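Cabinet top: will 17 inches of overhang sag or tip?

muvby_311
Posted Sunday, 8:40 am
Picked up a light wood-grain cabinet, two doors, from the Todmont outlet. I want to use the top as a cutting station for quilting. I'm leaning toward laying blue boards flat on it and letting them stick out past the front. Two views of the cabinet job:

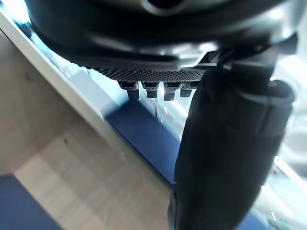
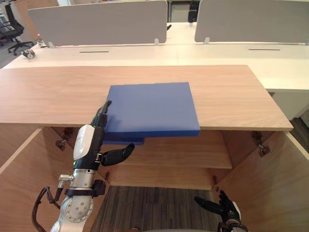
My question is about the overhang. The quilting mat I plan to buy is deeper than the cabinet, so it would stick out even farther. With the upper blue board projecting past the front lip like that, can I lean on it with a rotary cutter? Final overhang would be 5 inches at least, maybe 17 if I go with the big mat.

Aguirre
17 is way too much. Put the stack against the back wall and screw a cleat under it.

trundura_fan
Disagree on screws. You lose the top for anything else. Non-slip shelf liner between the boards and the wood, done. Mine has held for years.

Aguirre
Liner stops sliding. It does nothing for tipping.

Unai Bustamante
Both doors swing open in your second picture. Try leaning on the board with them open, since that moves weight to the front. Also put the smaller board on top of the big one. Having it underneath and off to the left leaves the right side with less support.

muvby_311
Good point about the small one. I'll swap them and stay at 5.

trundura_fan
And load the bottom of the cabinet. Fabric is heavy.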